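Seasonal house crew wanted at Plevby, June through the end of the walking season

Plevby is a hostel and guesthouse at the foot of the Lultuvow trail, and we are looking for four people to join us for the summer. We host hikers, school groups, a choir or two and one very loud annual reunion of retired postal workers. It's busy and cheerful work, and if you like meeting people with muddy boots and good stories, we think you'll love it!

The jobs

Two people for the kitchen and dining room. You'll help with breakfast from 6:30, pack trail lunches, and take turns on the supper line. On a full night we feed 170 guests, so you'll want to be comfortable moving fast and singing along to somebody else's music.

One person for the front desk. Check-ins, phone calls, trail maps, bus times, and the lost property shelf. A second language is a big plus - we get lots of German and Slovak speakers - but a friendly manner matters more.

One person for rooms and laundry. Beds, bathrooms, towels, and the folding table, mostly between 9:30 and 2. You'll work alongside Janka Danko, who has run the house side for eleven seasons and is a wonderful person to learn from.

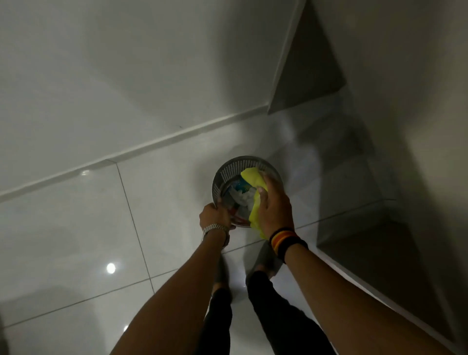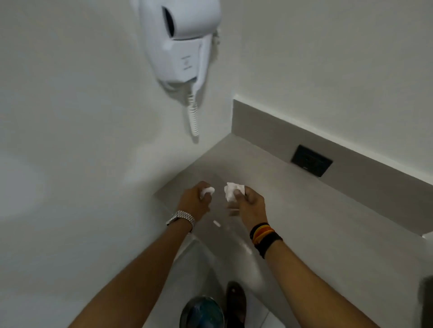 What you get

Pay is $922 every two weeks before tax, plus your room and all meals. Staff rooms are in the Damgaard building across the yard, two to a room, with a shared kitchen and a porch that gets the evening sun. Everyone has two days off in a row each week. We also give a $300 bonus to anyone who stays to the end of the season, and another $400 if you come back to us next year.

You can borrow bikes, snowshoes (yes, there is still snow up top in June) and anything from the book room. Most of the crew end up walking the whole Lultuvow ridge at least once, and we'll happily swap shifts around so you can do it with friends.

Who we're looking for

You don't need hotel experience. Past crew members have been students, a beekeeper, a bus driver between jobs and a couple in their sixties who wanted a summer in the hills. You do need to be 18 or over, able to lift a full crate of potatoes, and okay with sharing a room. For the kitchen jobs, a food handler's card is required, and we'll pay for the course if you don't have one yet.

How to apply

Send us a page or so about yourself, which job you'd like, and the dates you could work. Please include one person we can call who has worked with you, paid or unpaid. No fancy resume needed - a plain email is fine.

We do our interviews by phone on Thursday afternoons, and they take half an hour. If you'd like to see the place first, the Clevareo bus stops at the end of our lane, and Janka will gladly show you around and give you soup. Ask for her at the front desk.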